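Roninstead Garment Steamer, Model 2

For people who own an iron and would prefer not to discuss it. Fill the tank, wait a minute or so, and wave it at whatever you plan to wear to the wedding. It handles cotton, linen and most regrets about packing light.

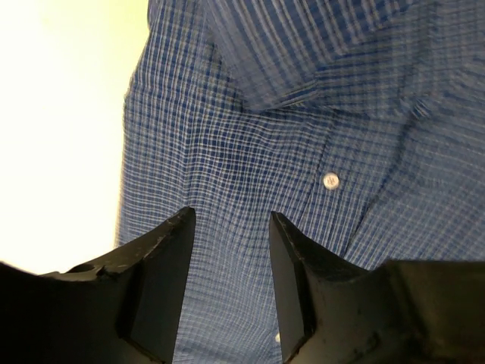

The hose is 7 feet long, so you can stray a little from the outlet. Tank holds enough for 13 minutes of steam. Linen pants may need a refill and some patience.

Comes with: fabric brush, door hook, a manual Jade Li rewrote in August after the complaints.

Ships from Tosdale. Spare hoses sold separately, sorry.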